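Progress report to the Agbayani fund
Project: Mollitz (two-handed skills from hand-held grippers)
December 11, 2018

Hi all,

You asked for something shorter than last time, so I'll skip the background and go straight to where we are. The short version is that the recording side is in good shape, the training side is a few weeks behind, and I need a decision from you on one budget line.

What we've been recording

Since the last report we moved almost everything over to two-handed tasks. One person works with a gripper in each hand, and we track both hands through the marker cubes on top. The task I'm happiest with is the small-object one, where both jaws have to close on the same little piece of plastic. It sounds easy until you try it! The cubes come very close together, one can hide the other from the head camera, and our old tracker would swap left and right without any warning. The new one (we call it Arkia) uses the head view and the gripper views together, and in our last check it lost a hand in 13 of 141 recordings. The old one lost a hand in 23 of the same set. 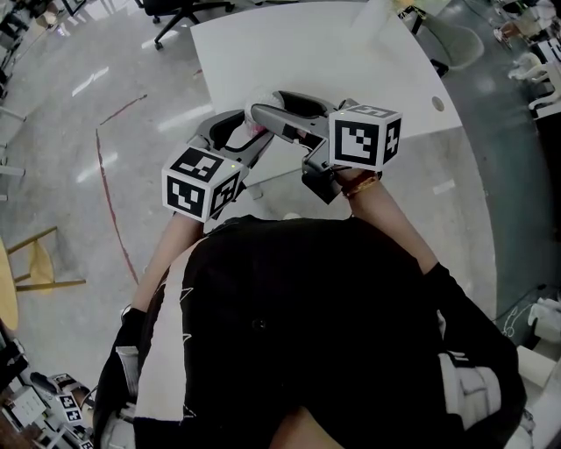
Why the room matters

In the spring we recorded everything against a plain backdrop, and the policy we trained on that was pretty hopeless anywhere else. So now we record in the big open workspace, with other people going about their own work, and we leave the furniture wherever it happens to be. The gripper cameras are fisheye, so they take in a huge amount of this – windows, ceiling lights, people at the far end.

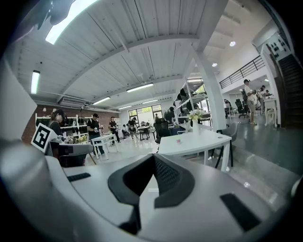 I was worried all that clutter would hurt training. So far it hasn't. On the two tasks we've tested, the policy trained on busy-room data did better at new tables than the backdrop one, though I'd like a third task before I put a number in front of you. The bright ceiling tubes are a bit of a pain, as the exposure drifts when a gripper tilts up, and we're now locking it at the start of each recording.

What's late

Training on the full two-handed set. Ukimex moved our compute slot back by some 14 days, and I used the wait to redo the left/right labels by hand on the worst recordings (tedious, but they needed it).

What I need from you

A yes or no on the second pair of grippers. With one more pair we could have two people recording at once and finish the small-object set before March. Without it we'd still get there, just later, and I'd drop the cable task to make room.

The per-task tables are in the shared folder, and the tracker notes go up as soon as I've cleaned them up.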